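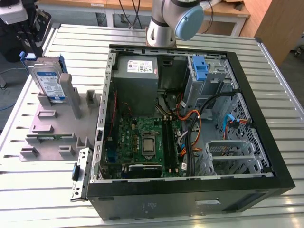 Keeping an old computer going at home

Several of you wrote in after the July issue to ask whether an older desktop is worth keeping now that so much of family life goes through a screen. In most cases it is, as long as you do a few small jobs before spending any money. Start by opening it up. Switch off at the wall, pull the plug, press the power button once to drain what is left, and lay the tower on its side so that you can work from above with the side panel off. The power supply is the grey box with the white label, and you leave that shut whatever else you do. The memory goes in the long upright slots beside the processor, held by the pale latches at the ends. If you ever have the cooler off, so that the silver top of the processor is showing, clean off the old paste and put on fresh before the cooler goes back.

Dust is the usual trouble. Use a soft paintbrush and a can of air, and hold the fan blades still with a finger while you blow. A vacuum cleaner can build up static, so keep it for the carpet afterwards. Machines that have lived on the floor are always worse, and worse again in a house with a dog.

After dust comes the hard drive. If yours takes several minutes to get to the desktop and then grinds away while you wait for your email, a solid state drive will do more for it than anything else on this page. A small one is plenty for letters, photos and the web. Copy your files to something else first. We say this every time and every time we get a letter from someone who didn't.

Memory is the next thing to look at. Check the make and model of the board before you buy, as the older types will not fit the newer slots and the other way round. Second-hand memory is fine. Push it down evenly until both ends click. If the machine beeps at you and shows nothing, take it out and seat it again before you decide anything is broken.

There is a point at which you should stop. If the power supply smells burnt, or the board has swollen or leaking parts, the repair will soon cost more than another second-hand machine. As a rule of thumb we would not put more than £100 into a desktop that is only used for everyday things, and we would think hard before spending half that.

Getting rid of the old one

Take the hard drive out or have it wiped before the rest leaves the house. Deleting your files and emptying the bin is not enough. The Prandum repair shop will wipe a drive for £3 and give you a slip to say it has been done. They also take whole towers, working or not, and strip them for parts. Cables are welcome, old tube monitors are not.

The Zismont recycling point is still open but has moved to the far end of the car park, behind the bottle banks. Please don't leave things at the gate when it is shut. Rain got into a whole pile of donated keyboards last month and all of it had to be thrown away.

Parts wanted

The shop is short of laptop chargers, wireless network cards and mice with a USB plug. It has taken in 44 desktops since July and could pass on more of them if it had the bits to finish them. Screws are useful too, in a jam jar if you like.

The next issue will look at printers, and at why the ink costs what it does. Letters and questions should reach us by 22/11/2020.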